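Consumer Research Methods
Handout 4: Does the plate make you eat less?

Read before the seminar. Bring a pen and the Flomirel paper, printed if you can manage it.

Why we are spending a week on this

Most of you will have heard that people eat less from smaller plates, or from plates that contrast with the food, or from blue ones. It gets repeated in magazines, in canteen posters and in at least two of the textbooks on your reading list. I used to teach it as settled. I no longer do, and this handout sets out my reasons. You are free to disagree with me in the essay, provided you disagree with evidence.

The claim usually comes in three versions, and people slide between them without saying so.

1. Size. A smaller plate makes a portion look bigger, so we serve ourselves less.
2. Contrast. When food and plate are close in colour, we misjudge the amount and take more.
3. Hue. Blue in particular puts us off eating, supposedly as so little food is blue.

Version 1 at least has a mechanism you can test. Version 3 is mostly a story told backwards. Blueberries aside, plenty of food isn't purple either, and I have yet to read a leaflet urging dieters to buy purple crockery.
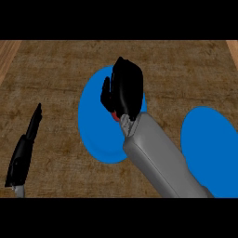

The first study most people cite second-hand is the Javero canteen trial. It ran in one staff canteen for 6 weeks and recorded 2,717 meals. That sounds like a lot of data until you ask how many people ate them. The answer is 317, mostly regulars, coming back day after day. The meals are not independent of one another, and the paper treats them as if they were. Work through the standard errors yourself before the seminar and see what is left of the headline result.

There is a second problem. The blue plates came in during April, when the canteen also changed its menu from stews to salads. The authors give this one sentence. Plate waste fell, and they put that down to the plates. It might have been the plates. It might have been the salads, or warmer weather, or staff being on leave. The design can't tell these apart and no amount of clever modelling afterwards will fix it.

The Flomirel study is better. It had 386 participants, random allocation and a weighed portion before and after. It found a small difference for size and none for colour. Notice how the abstract handles this: the colour result, which was the reason the study was funded, turns up in the last line as "warranting further work". Learn to spot that phrase.

What to look for when reading these papers

Who served the food? Self-service and plated meals are different situations, and a result from one says little about the other.

Was the outcome chosen in advance? Tang measured amount served, amount eaten, time taken, second helpings and how full people felt. One of the five came out "significant". You know enough statistics by now to say how surprised we should be.

Did the participants guess? If you hand somebody a bright plate in a laboratory and ask them to eat pasta off it, they may well wonder about the plate. Few papers ask, and those that do tend to bury the answer in a supplement.

Is the effect big enough to matter? A couple of forkfuls at lunch can be made up by a biscuit at four. Almost none of this work follows people past the end of the meal. 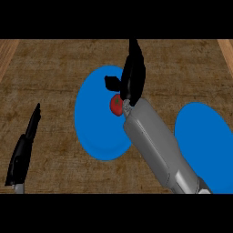

Seminar task

Take the Givero leaflet from the course page. It makes a string of claims about tableware and appetite. For each one, find the source it leans on, say which of the three versions above it belongs to, and decide whether the source supports it. Some of the references lead nowhere. Write that down too, as a dead reference is a finding.

Then sketch a trial you would trust. One side of paper. Say what you would measure, how you would allocate people, and what result would make you drop the idea altogether. If you can't name such a result, start again.

Essay title for those choosing this topic: "The evidence on plate colour is weak, and the advice should be withdrawn." Discuss.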